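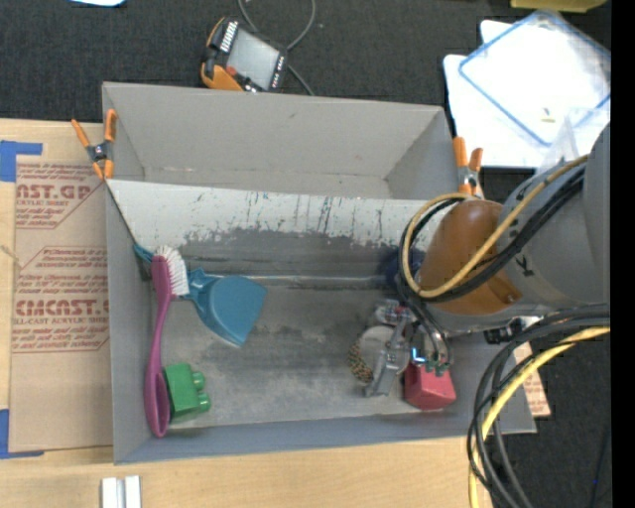
The bin this week, brush and dustpan on the left, gripper working down on the right.

Print this thread | E-mail this thread

Monday, November 3, 2025
Posted by Tahiri Bench Notes

OK, bin thread! A few of you asked what gathering grasp examples looks like day to day, and I have coffee and a long rsync running, so let's go.

Short version: we put a mess of household stuff in the front compartment of a gray bin, the arm reaches in and tries to grab something, and we save everything about the attempt. Then it does it again. I love this job.

We're at 2,647 logged attempts as of this morning. That's every attempt, good or bad, from the first one in June. The misses stay in and get the same care as the grabs.

I used to throw misses out, by the way. The first model we trained on the clean set was so confident. It would go for the flat middle of a dustpan like it was the easiest thing in the world. Put the misses back, retrained, and it got a lot more sensible about where to even try.

Speaking of the dustpan, it's my favorite object in the set right now. Wide, thin, curved lip that catches the light, and a handle that keeps ending up under something. In this layout the dish brush is lying partly on top of it, so whichever one the arm goes for, the other one has a say.

The dish brush (the magenta one, you can't miss it) has 337 attempts all to itself. That's way more than its share and I'm not sorry. Bristles at one end, a long skinny neck, then a fat handle with a recess in it. So many different places to grab one object! And each of them fails in its own way.

Neck grabs are the interesting ones. The gripper closes fine, the lift starts fine, and then the heavy end swings. We label those separately: "held" and "held but rotated" are different outcomes in our sheet. If you're setting up something like this, split those early. I went back and relabeled by hand and it ate most of a week.

What gets saved per attempt: the camera view before, the camera view after, the joint path, the gripper command, what the gripper felt, and one outcome label from a person. That last one takes a couple of seconds and it's the part I'd defend the hardest.

We did try auto-labeling from the gripper reading alone. Pretty good on blocks! Pretty bad on anything soft or thin, where "closed on something" and "closed on nothing" look almost the same in the numbers. So now the reading suggests a label and a human confirms it or changes it.

The toy blocks are in there on purpose as the easy mode. There's a green one on its side over by the brush handle and a red one near the front wall. When the success rate on blocks drops, I stop and check the rig before I blame the model. Last time it was a camera mount that had crept over a hair. Great little alarm, those blocks.

Corners, though. Oh boy. Anything that ends up along a wall is a different problem from the same thing in the open, and the brush loves to lie along the left wall. The arm has to come in without its own body hitting the side of the bin, and the cables and hoses have to come with it. Half of my path limits are about the hose loop.

How we mix the bin: every 5 attempts somebody stirs it. Hand in, arm stopped, swirl, hand out. We also do a full dump and reload at the start of each session. Before we had a rule, people would set things down nicely without meaning to (brush parallel to the wall, blocks with the studs up) and the model got spoiled by tidy bins.

I can still tell who loaded a bin in the June data from the layout alone. Fun party trick, terrible for a dataset.

Somebody asked why an old scratched-up bin and not a nice new one. I like the scratches! The divider is covered in marks and worn patches, and the floor is scuffed and dusty. A model that only ever saw a spotless floor might decide a scratch is a thin dark object and go pick it up. Ours did that for a bit, early on. It went after the same dark scrape again and again with total commitment. I have the clips and I treasure them.

The object list is on its second version. Version one was mostly boxes and bottles, things with clear sides. Version two has way more handles, bands, thin edges and floppy stuff. Success rate went down the day we switched and I was thrilled, there was finally something to learn from.

Software people, since you always ask: recording runs through Trulness, our own in-house logger. It's small and kind of ugly and it has lost exactly zero sessions since we made it write to disk before it does anything else. The labeling page is called Virnia. It has big buttons and keyboard shortcuts and that's the entire feature list.

Kurodmont is the name of the training run, for anyone who saw it in my last post and thought it was a cheese. A new one starts when this copy finishes. It gets everything through Friday's sessions, and I hold back some whole sessions for testing.

Whole sessions! Please hold back whole sessions and don't just pull attempts at random. Two attempts in a row from the same stir look nearly identical, so if one is in training and its neighbor is in the test set, your score looks wonderful and means very little. We had a gorgeous number for a while there.

Pace, since it came up in the replies: slower than you'd think. The arm could go faster. We run it at a speed where a person at the bench can see a bad approach coming and stop it from the pendant, and I'd like to keep both the bin and the arm.

Also, pauses are data. If an operator stops an attempt, we log it as "stopped" with a short note. Those notes are gold. "Hose close to wall." "Going for the brush from the wrong side." "Looked weird." I read every single "looked weird" and a good number of them were real problems.

Things I want to try next: more stacked pairs like the brush and dustpan, so we get lots of cases where picking the top thing moves the bottom thing. Right now the label only covers the object the arm meant to grab. I'd like a second field for "what else moved," but I haven't worked out how to make that quick to fill in.

If you've done this and found a fast way to label side effects, please tell me! I'll take rough ideas. I've sketched one version with a tap-the-picture step and it felt slow after a dozen tries.

Copy's at the last folder now. Going to start the run and then go stir a bin. More when Kurodmont has something to show.

Print this thread | E-mail this thread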